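Cabin mockup notebook, April

Picked up the Haslow river boat job again after the break. For anyone reading this who wasn't at the kickoff: Haslow is the short-cruise operator running out of Nindberg, and they want to know whether the lower deck cabins can take a third berth without guests writing in to complain. We have the full-size plywood cabin in the back bay and the loan of their old galley drawings. Nothing has been ordered yet.

Morning was spent on the fold-down berth. The first hinge set from Wirker came with the long pins, which foul the wardrobe door by the width of a pencil. Swapped to the short pins and it clears. The berth now drops flat, but the latch needs two hands, and a guest coming back late with a bag in one hand is going to let it bang. I put felt on the stop for now. Still too loud. Want to try the gas strut from the Eglītis sample box before we ask Wirker for anything special.

Ladder: the hook-on type is fine going up and bad coming down. Your foot looks for the last rung and finds the suitcase. If luggage goes under the lower berth the ladder has to move to the head end, and then it blocks the reading light. Drew both versions on the wall sheet. I prefer head end with the light moved to the ceiling, but electrical won't like it.
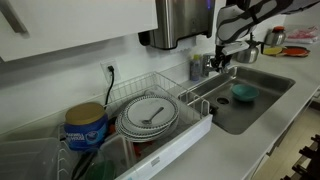 Filed under: Cabins / Berths and storage

Luggage test after lunch. Used the 4 standard cases from the store, two large and two carry-on. With the lower berth at the drawing height the large ones go in only on their sides, and the wheels catch on the carpet trim. Raised the berth on blocks until they slid in clean, then measured. It needs to come up 100 mm. That costs headroom for whoever sits on the lower berth with the upper one down. I can sit there, but I can't sit there and put shoes on.

Options as I see them:

Leave the height alone and sell the third berth as a child's berth only. Haslow's brochure already says "family cabin" so this may be where they end up.

Raise it and make the upper mattress thinner. The thin one from Eglītis is in the bay, still rolled. Need to let it open overnight before judging.

Take luggage out of the cabin altogether and store it by the gangway. They did this on their older boat and passengers hated it, according to the comment cards. I went through all 173 cards from last season and luggage comes up more than food, which surprised me.

Noise: ran the engine recording through the floor speaker at the level they gave us. The wardrobe door buzzes. A folded card in the track stops it, so the track wants a rubber strip. The berth itself is quiet when stowed -- I expected the opposite. 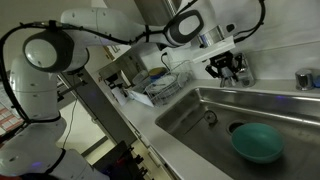 The strut went on late in the afternoon. First try was too strong and the berth wouldn't stay down without weight on it. Moved the lower mount toward the hinge and now it comes down slowly and sits. One hand, no bang. The bracket screws are only into plywood, so don't climb on it until the backing plate is in. I've taped a note to the edge.

For life, Haslow want it good for 4,000 open-and-close cycles. We have no rig for that here. Either we build a simple crank or we ask Eglītis what they have tested the strut to. Asking is quicker. Drafted the email, not sent, because I want the final mounting position in it.

Left open:

Backing plate for the strut bracket, steel, cut tomorrow.

Rubber strip for wardrobe track. Check the drawer first, we had some left from the Nindberg ticket booth.

Thin mattress, unroll tonight.

Ask Haslow if the reading light can move. Send both ladder sketches and don't tell them which one we like until they answer.

The wall sheet has the old berth height on it in black. New one is in red. Please don't rub out the black yet, I need it for the cost comparison.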